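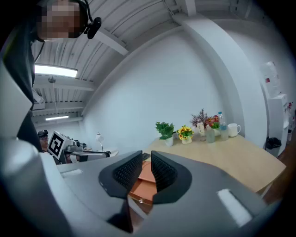

I've read Ute's note about the shelf end twice now and I'm still not persuaded. The plan, as I understand it, is that we buy a Steketti wall unit, move everything onto it and enjoy a calmer room. But look at what is on the wooden table by the wall at present: a leafy green plant in a white pot, sunflowers, two more flower arrangements, a glass bottle, a water bottle and a mug. The flowers don't need a wall unit. The mug belongs in the kitchen, and the bottles need to go wherever bottles go. Take those three away and you have a perfectly decent table with flowers on it.

On Wednesday Ute Gerlach wrote:

> I have had a look at the Plallance catalogue and the Steketti would do nicely for the long white wall. It is 14 cm deep, so it won't get in anyone's way, and it takes 33 kg if it is fixed properly. With the brackets it comes to 600. I would put the plants up there, and the table could then go to the Brurkley people, who have asked for one. Can we decide before June?

A few things bother me about this.

14 cm is shallow. I put a ruler across the plant pots we had at Tazi and most of them would have hung over the front. I would like to see the Steketti with a real pot on it before we drill anything.

Then there is the wall itself.

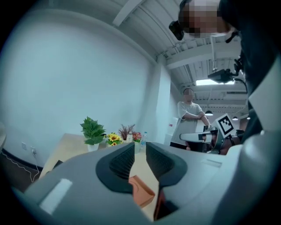
*The plain stretch of wall, with the two outlets low down and the cable.*

It does look tempting, I grant you. But the outlets are in use, or at any rate there is a cable looping down from them towards the floor, and I don't want someone watering a fern over that. If we go ahead, could we at least keep the plants to the other side of the pillar?

As for 600, I think that's a lot for somewhere to put sunflowers. A tray for the bottles and mugs would cost us 40 at most – less if someone has one at home – and we could try it for a month. If the table is still a muddle after that, I'll stop grumbling and hold the spirit level.

Ute, did Plallance say whether they take things back once the brackets have been opened? I couldn't find it in the catalogue. And please don't promise the table to Brurkley yet.

Rosalinda Agbayani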